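Buying Used Office Equipment, Session 5: What Is It Worth?
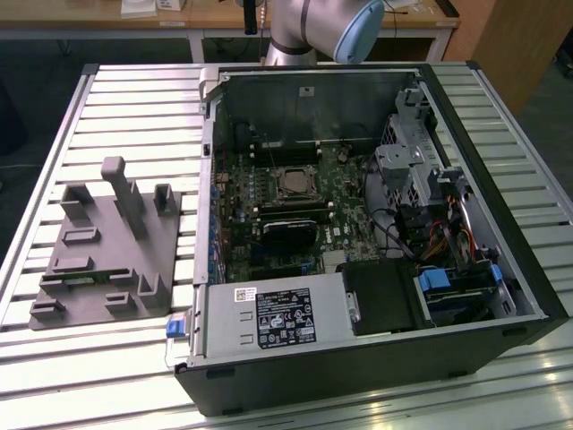 Last time I promised we'd talk money, so let's! My rule is simple — look up what the same thing sold for, and ignore what people are asking. Asking prices are mostly wishes.

Say a seller wants $700 and recent sales sit at roughly $500. I'd open at the lower number and then stop talking (harder than it sounds).

For next class, read Seon-mi Heo's chapter on resale and bring one listing you'd haggle over.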